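Sorting a wall cupboard door that won't sit straight

Plenty of guides tell you to start with the screws. I don't trust that. Half the crooked doors I've looked at only had a loose hinge plate, and 3 minutes of twiddling made them worse.

Step 1. Check for play

Open the door, put one palm flat on the inner face and take the bottom corner in your other hand. Lift gently. If it shifts on the hinges, tighten the plates first. Any notes taped to the door can stay put.

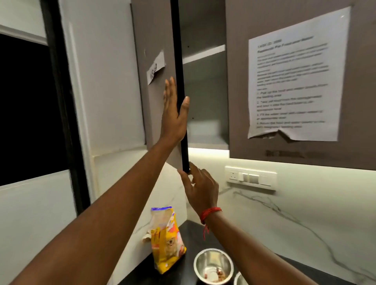 Step 2. Adjust, a little

Give the side screw a quarter turn, shut the door and look at the gap. Rima Khalaf swears by a half turn. I've had to undo a few of those.

Step 3. Leave it until Tuesday

Doors settle, or so the Stukico leaflet claims. I have my doubts, but check again anyway.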